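Forken 2.0: did the stamina change break the mid-game?

duran_main
Patch went live Tue 14 May. Stamina regeneration now pauses for two seconds after any dodge, where before it only slowed down. I have replayed the Cleletti mines on the old build and the new one with the same loadout, and the average clear went from 56 attempts at the final lift to 75. Same character level, same weapon, no consumables. The notes call this a "minor adjustment to pacing".

Listico
Your numbers don't separate the stamina change from the new loot rolls. Both went in with the same patch. If the lift boss drops its second phase shield less often, you spend longer in phase one and dodge more.

duran_main
Shield is scripted at half health. It isn't rolled.
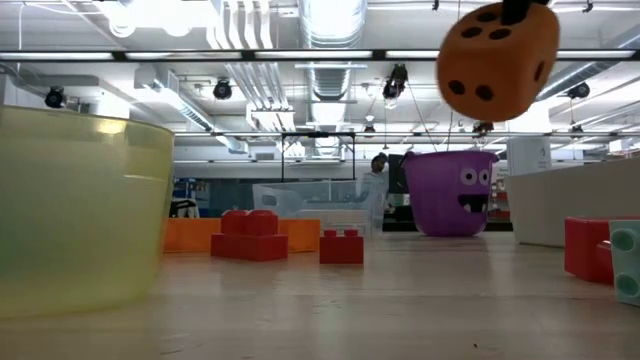 Listico
The trigger is scripted, the duration isn't. It was fixed in the April build and is now rolled when the phase starts. The roll is uniform as far as I can tell, so each length of shield is equally likely, and there is no protection against getting the longest one several times running. Think of a plain six-sided die like the orange one up there, with the four and the two showing: a long run of bad faces is perfectly possible and tells you nothing about the stamina code. The old build had no such spread, so comparing averages across the two builds mixes both effects.

Thulani Visser
Listico is right about the duration. It is in the data files under the Durán encounter, not the mines, and the mines boss inherits from it. I still think the regen pause does most of the damage. With medium armour you used to get three dodges and a heavy attack out of a full bar. You now get three dodges and have to wait. That changes the rhythm of every fight, shield or no shield.

Listico
Only if you dodge three times in a row. Blocking costs less than it did and doesn't trigger the pause. The game is pushing you towards a shield build at that point – you can dislike that, but it is consistent with the rest of the patch.

duran_main
A shield build has no answer to the lift grab, which is unblockable. I'll rerun it with light armour and log phase one separately. Around 20 runs on each build should be enough to see a difference.

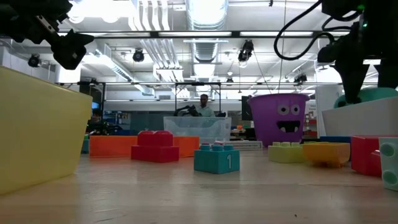 Thulani Visser
Twenty is thin if the shield duration varies that much. Log the duration for every run and sort by it, then compare like with like. Also turn off the frame cap. On the old build the regen tick was tied to frame rate, and that alone could account for part of your gap.

duran_main
Cap was on for both. Will repeat with it off and post the spreadsheet in this thread.

Contact the moderators | Forum rules | Back to top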